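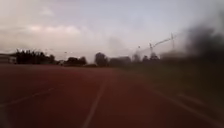
White lane lines on a brick-red track, under a pale sky.

I came back to running at fifty-three, after a gap so long that my old spikes had gone stiff as toast in the loft. It was Harsh Lodhi who talked me into it (he coaches the Tuesday beginners at Cunach, and he could talk a cat into a bath), and I went along that first April evening fully meaning to do one lap and then find the tea urn.

What I'd forgotten is how kind a track can be! On the road there are kerbs and dogs and people you were at school with, but here you simply go round, and if you stop, well, you've only stopped a short walk from your coat. We began with 500 metres at a shuffle. By June I could manage 2,000, puffing like a kettle, and Harsh would trot alongside telling me about his mother's allotment so that I'd forget to look at my watch.

There are 119 of us on the list now, from students to a retired bus driver from Rutitz who runs in a woolly hat whatever the weather. Afterwards most of us wander over to the Flirby café, where the cheese scones go quickly, so do get there before the fast group.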